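Sorting Out the Toy Cupboard (Again)

So we finally did the cupboard under the stairs. I've been putting it off since September, when I shoved everything in there before my parents came to stay and leaned on the door until it clicked. You know the sort of cupboard I mean. Every house has one, and ours had started to bulge.

I had a free morning, a big mug of tea and a roll of bin bags, and I really thought I'd be finished by lunch. Ha! By lunch I was sitting on the hall floor reading the instructions for a board game we haven't owned since we lived in Stoslow.

The trouble is the jigsaws. I come from a jigsaw family, and people give them to us every birthday going. We have one of a harbour that is 2,000 pieces and has never been out of its wrapper, and I'm not sure we even own a table big enough for it. I kept it, obviously. I also kept the three we've done so many times that the boxes are mostly sticky tape.

What I did manage to let go of was the plastic stuff. The talking till went (goodbye, I won't miss you), and the garage with the lift that jams, and a whole bag of those little figures that come free with magazines. The charity shop on Pater Road took the lot and the lady there was lovely about it, though she did look a bit hard at the till.

My son is 7 now and I'd assumed he'd grown out of nearly everything in there. I was quite brisk about it, I had a pile and everything. Then he came home and went straight to the pile and started building, and that was the end of my afternoon. He made a castle, then a car park, then a thing called Ater which is apparently a planet with its own bus station. I was told where all the buses go. It took a while.

So the blocks are staying. They were my cousin's before they were ours, and they've been dropped down the stairs, left in the garden and used as doorstops, and they've still got years in them. I did give them a wipe with warm soapy water and they came up nicely - not like new, but I'd rather they looked played with anyway.
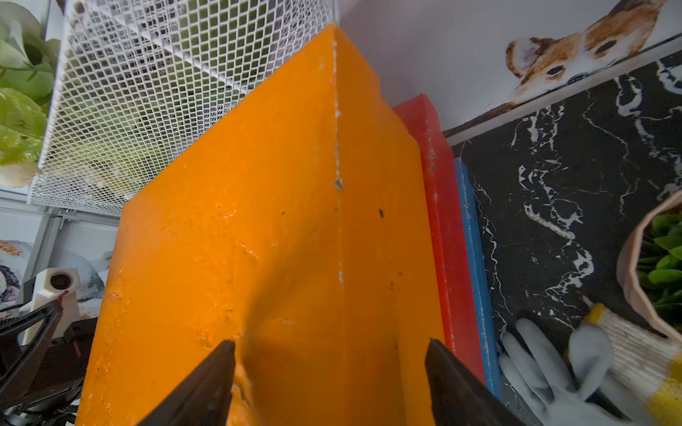

Iqra Shaikh left a comment on my last post saying I should put half the toys in the loft and swap them over every couple of months, so that the old ones feel new again when they come down. She did it with hers and said they played for longer and argued less, and that she only ever got caught out once, when somebody wanted the farm at bedtime.

I'm going to give it a go. The loft is a whole other problem (don't ask, there's a cot up there in bits and a carpet) but I've cleared a corner by the hatch and there are 2 boxes ready to go up. The harbour jigsaw is in one of them. The blocks are still all over the hall, and I've been asked not to move the bus station until after tea tomorrow.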